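지원 티켓: Varnura 별관 분전반 주 누전차단기 간헐 트립
상태: 종결(관찰 항목 있음)
분류: 전기설비 / 저압 분기 / 누설전류
우선순위: 보통에서 높음으로 변경
담당: Hondent 설비지원 2차
관련 장비: 분전반 PB-별관, Rundo 누설전류 기록기, Tsuchiya 제습기

증상

별관 분전반의 주 누전차단기(정격감도전류 300 mA, 시연형)가 간헐적으로 트립함. 접수 내용은 "새벽에 한 번씩 별관 전체가 나가고, 올리면 그대로 붙어 있음"이었음. 분기 차단기는 모두 투입 상태로 남아 있고 주 차단기만 떨어짐. 과전류 표시는 없음. 복전 직후 재트립이 일어나지 않아 현장에서는 매번 재투입으로 대응해 왔음.

별관 분기는 8회로. 이 가운데 콘센트 회로는 16 A 배선용차단기로 보호되고 분기별 누전차단 기능은 없음. 증축 이전 도면에는 분기마다 누전차단기를 두는 것으로 되어 있으나 실제 반은 그렇게 시공되지 않았음. 이 차이는 별도 항목으로 기록함(맨 아래 후속 조치 참조).

초기 확인

1. 시험 버튼 동작 확인. 정상 트립, 정상 복귀.
2. 단자 조임 상태 확인. 주 차단기 2차측 중성선 단자가 규정 토크에 미달하여 재조임. 변색 없음.
3. 접지선 연속성 확인. 분전반 접지단자대에서 각 콘센트 접지극까지 이상 없음.
4. 절연저항 측정. 전 회로 분리 후 선로별로 측정, 모두 판정 기준 이상. 단, 측정 시각이 오후였고 별관 내부가 건조한 상태였으므로 새벽 조건을 대표한다고 보기 어려움.
5. 주 차단기를 예비품으로 교체. 교체 후에도 같은 시간대에 트립이 재발하여 차단기 자체 불량은 제외함.

여기까지의 결과로는 상시 누설이 큰 회로를 특정할 수 없었음. 트립이 새벽에 몰리는 점, 재투입이 바로 되는 점으로 보아 시간 또는 습도에 따라 변하는 누설로 가정하고 기록기를 설치하기로 함.

기록기 설치

Rundo 기록기의 영상변류기를 분기마다 걸고 저장 간격을 5분으로 설정함. 처음에는 변류기에 상도체만 통과시킨 회로가 하나 있어 부하전류가 그대로 누설로 기록되었음. 해당 구간 데이터는 폐기. 영상변류기는 상도체와 중성선을 함께 통과시키고 보호도체는 제외해야 함. 재설치 후 무부하와 유부하 상태에서 각각 지시값을 비교하여 부하 변동에 따른 값 변화가 없는지 확인함.
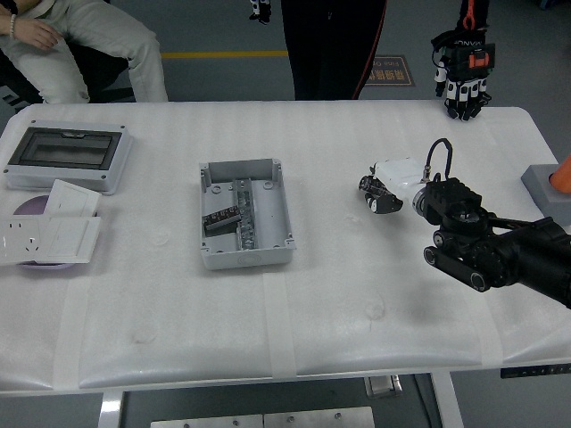
재설치 후 첫 트립은 새벽 4시대에 기록됨. 주 차단기 동작 직전 저장값에서 두 회로의 누설이 함께 상승함. 한쪽은 창고 콘센트 회로, 다른 쪽은 외벽 조명 회로. 두 회로의 상승 폭이 거의 같은 모양으로 따라가는 것이 특이점이었음. 독립된 절연 불량이라면 두 값이 이렇게 맞물려 움직일 이유가 적음.

분석

두 분기 사이에 중성선이 섞여 있을 가능성을 먼저 검토함. 한 회로의 귀로 전류 일부가 다른 회로의 중성선으로 돌아오면 각 분기의 영상변류기에는 불평형이 같은 크기로 나타나지만 주 차단기 위치에서는 서로 상쇄됨. 따라서 중성선 혼촉만으로는 주 차단기 트립이 설명되지 않음. 실제 누설이 따로 존재하고, 혼촉 때문에 어느 회로의 누설인지 가려져 있었다고 판단함.

확인 절차는 다음과 같음.

가. 주 차단기 개방, 무전압 확인, 잠금 표지 부착.
나. 창고 콘센트 회로의 중성선을 중성선 단자대에서 분리.
다. 외벽 조명 회로의 중성선은 연결한 채로 두고, 분리한 창고 콘센트 중성선과 단자대 사이의 도통을 측정. 부하 기기는 전부 플러그를 뽑고 조명 스위치는 개방.
라. 도통이 나오면 두 회로는 반 바깥 어딘가에서 이어져 있음.

측정 결과 도통 있음. 분전반 내부에서는 접촉 지점이 발견되지 않아 경로상의 접속함을 분전반 쪽부터 차례로 열어 확인함. 창고 천장 접속함에서 두 회로의 중성선이 하나의 커넥터에 함께 물려 있는 것을 확인함. 선 색상은 두 회로가 동일하고 회로 표찰은 없었음. 증설 당시 결선으로 추정되나 작업 기록이 남아 있지 않아 확정할 수 없음.

중성선을 회로별로 분리하고 표찰을 부착한 뒤 복전함. 이후 기록에서 창고 콘센트 회로의 누설은 새벽에도 평탄하게 유지됨. 외벽 조명 회로의 누설만 새벽에 상승하고 오전에 내려오는 형태로 남음. 누설원이 외벽 조명 쪽으로 좁혀짐.

외벽 조명 회로 점검

해당 회로는 타이머로 점멸되며 등기구 앞단에 옥외 접속함이 있음. 접속함 덮개를 열었을 때 하부에 물이 고인 흔적이 있었고 단자대 한쪽 끝에 백색 부식물이 붙어 있었음. 인입 글랜드는 케이블 외경보다 한 치수 큰 것이 사용되어 패킹이 압착되지 않은 상태. 인입 방향도 상부여서 케이블을 타고 내려온 물이 함 내부로 들어갈 수 있는 구조임.

야간에 외기 온도가 내려가면 함 내부에서 결로가 생기고, 단자대 표면을 통해 접지된 취부 레일로 누설이 흐르는 것으로 판단함. 오후 측정에서 절연저항이 정상으로 나온 것과도 부합함. 확인을 위해 이슬이 남아 있는 아침 시간에 같은 회로를 다시 측정했고, 이때는 판정 기준에 미달함.

제습기 관련 문의

접수자가 Tsuchiya 제습기를 원인으로 의심하여 별도로 점검함. 제습기는 창고 콘센트 회로에 연결되어 있고 압축기 기동 시각이 트립 시각과 겹치는 날이 있었음. 제습기 단독 누설전류를 측정한 결과 기동 시 일시적인 상승은 있으나 주 차단기를 동작시킬 크기가 아님. 새벽에 습도가 오르면 제습기도 돌고 외벽 접속함에도 결로가 생기므로 시각이 겹친 것으로 봄. 제습기는 교체하지 않음.

조치 내용

1. 옥외 접속함을 방수 등급이 맞는 제품으로 교체. 인입은 하부로 변경하고 케이블에 물끊기 고리를 둠.
2. 글랜드를 케이블 외경에 맞는 규격으로 교체. 사용하지 않는 구멍은 막음 마개로 처리.
3. 부식된 단자대를 폐기하고 신품으로 교체. 심선은 변색 구간을 잘라내고 다시 탈피하여 결선.
4. 창고 천장 접속함의 중성선을 회로별로 분리, 양단 표찰 부착.

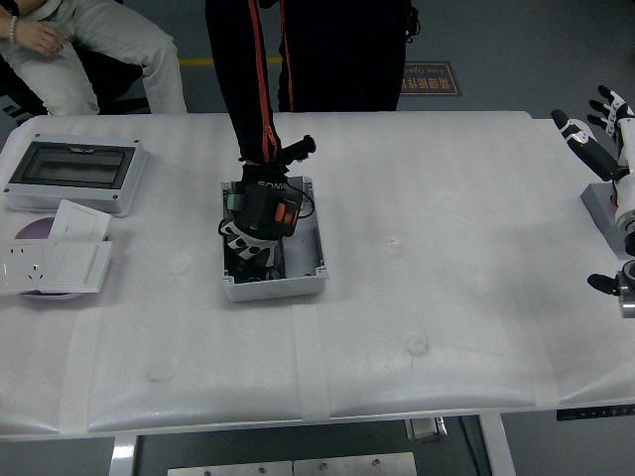 5. 분전반 회로표를 실제 결선에 맞게 다시 작성. 기존 회로표에서 창고와 복도 표기가 서로 바뀌어 있던 것을 정정함.
6. 복전 후 전 회로 절연저항 재측정. 오후와 이른 아침 두 차례 모두 판정 기준 이상.
7. 주 차단기 시험 버튼 동작 재확인. 정상.

사후 기록

조치 후 기록기를 철거하지 않고 그대로 운용함. 비가 온 다음 날 새벽을 포함하여 외벽 조명 회로의 누설 상승은 관찰되지 않음. 주 차단기 트립 없음. 기록기 시계가 본관 서버보다 늦게 가고 있어 중간에 한 번 맞추었으므로, 그 전후의 시각을 비교할 때는 주의가 필요함. 원본 파일은 보정하지 않은 상태로 티켓에 첨부함.

접수자 추가 질문과 회신

질의: 주 차단기를 감도가 더 낮은 제품으로 바꾸면 트립이 줄어드는지.
회신: 트립 횟수는 줄 수 있으나 누설은 그대로 남음. 권장하지 않음. 현재 차단기의 설정은 변경하지 않음.

질의: 트립 후 바로 재투입해도 되는지.
회신: 재투입 전에 분기 차단기를 모두 내리고 주 차단기를 먼저 올린 다음 분기를 하나씩 투입할 것. 특정 분기에서 다시 떨어지면 그 분기는 내린 채로 두고 티켓을 재개할 것. 원인 확인 없이 반복 투입하지 말 것.

후속 조치(미완료)

콘센트 분기에 개별 누전차단 기능을 추가하는 건은 별도 견적으로 분리함. 반 내부 여유 공간이 부족하여 외함 교체가 필요한지 검토 중. 도면과 실물의 차이는 Varnura 시설 담당에 통보했으며 준공도면 수정본은 아직 받지 못함. 기록기는 장마가 끝날 때까지 유지하고, 그때까지 재발이 없으면 철거 후 관찰 항목을 닫음. 같은 시기에 시공된 다른 옥외 접속함의 글랜드 규격 확인은 다음 정기점검 목록에 추가함.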